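Student Projects | Farm and Rural Life

Old Machinery in the Outer Yards at Durnivholm
By Shewit Lemma, March

Our group looked at farm equipment left standing on three properties near Durnivholm. Concetta Longo took the two north farms and I took the Tralunby place, which has 10 acres of yard and a row of sheds.

We noted the type of machine, its condition, and whether the owner still used it for parts. The oldest piece was a Trummer hay rake with both wheels sunk past the hubs. The owner, Villads Norðdahl, bought it at a sale for 200 dollars and used it for 2 summers.

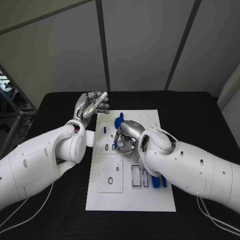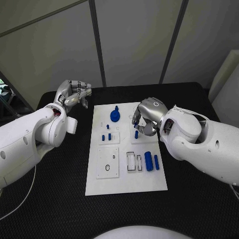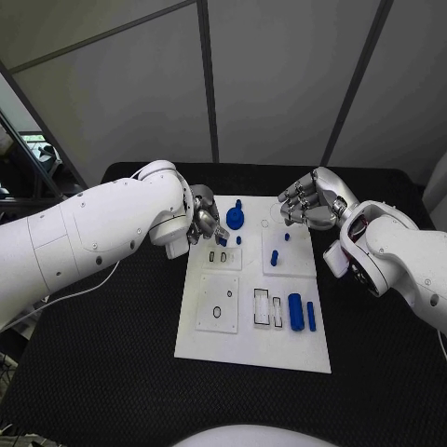

Tires and seats were usually the first parts to go. Cast iron held up well, even under a fallen roof. Sheet metal near the ground was rusted through on nearly every machine - grain drills were the worst.

Mr. Norðdahl plans to keep the rake and sell the Celtent baler behind it. The other owners had no plans. We would like to go back after the grass is cut, as two machines at Tralunby were too overgrown to check.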